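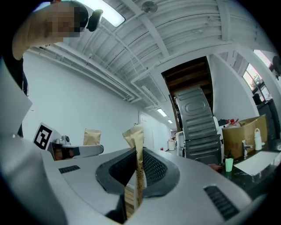

Unit 4: Paper Bags, and What We Ask of Them
Packing and Counter Practice, Gralldale evening course
Notes by Myung-ja Ryu

Read this before the practical. Last term several people read it after the practical, and we got through a lot of lentils.

4.1 Why a whole unit on bags

Kraft paper is what you get when wood pulp is cooked so that the fibers stay long. Long fibers make strong paper. Leave out the bleach and you get the familiar brown, which customers read as wholesome. It is mostly just brown. A white bag can be made from the same kind of pulp and will carry your onions every bit as well, but it won't make anyone feel they live near a farm.

The word comes from the German for strength. Please don't test this by swinging the bag.

4.2 Tall or small

Most counters keep two sizes within reach and most packers use the wrong one. The usual mistake is the tall bag for a small order: two rolls go in, vanish to the bottom, and the customer walks off with a paper chimney. The opposite mistake is the small bag filled to the brim, so the top can't be closed and the packer ends up squeezing it by the neck and hoping.

Working rule: the goods come up to two thirds of the height. The last third belongs to the fold.

Tall bags suit loaves, leeks, bottles with a divider, and anything with an opinion about being laid flat. Small bags suit dry goods by weight, single pastries, loose tea.

4.3 Opening and standing

A bag that won't stand is nearly always a bag that wasn't opened properly. Put your hand in, make a fist, push the base flat from inside, then run a knuckle along each bottom edge. Side gussets should come fully out. Do not blow into the bag. Kwadwo Appiah will demonstrate blowing into the bag, so that you know what it looks like and can report it.

Heavy things first and in the middle. A tall bag with its weight on one side will lean, wait until you turn to the register, and go.

4.4 The top

Three closures are accepted in this course.

Roll: fold down a finger's width, then again, then once more, pressing each time. Good for dry goods. Opens itself slowly if the paper is new and springy.

Flat fold and sticker: one deep fold, sharp crease, sticker over the edge. Looks best for an hour or so.

Pinch and twist: for small bags only. Fast, ugly, surprisingly secure.

Crumpling is not a closure. I mention it every year. A crumpled top has been handled four or five times by people who each meant to fold it later, and once the creases are in, the paper won't take a clean line again. Use those bags for practice or for your own lunch.

4.5 Cost exercise (to be handed in)

Pakex supplies small bags in cartons of 1,000 and tall bags in cartons of 400. The Flesurier bakery gets through 2,000 small bags in July and insists it will need the same in every other month. Work out how many cartons of each size you would order for a quarter if one order in four goes in a tall bag and the rest in small ones, and if small bags stay at the July figure. State your assumptions. Sun-ja Ra marks these, and she does not accept "to be safe" as an assumption.

Then write one paragraph on where you would store them. Paper takes up moisture. The shelf over the dishwasher has been suggested 27 times and remains wrong.

4.6 For the practical

Bring an apron and a dull pencil (for gussets). Trim your nails. You will open, fill, close and lift one tall bag and one small one, and In-ho Yeom will pick each up by the top and carry it across the room at his normal walking pace, which is brisk.

Reading: the Seok handout on paper weights, first half only. The second half is about envelopes.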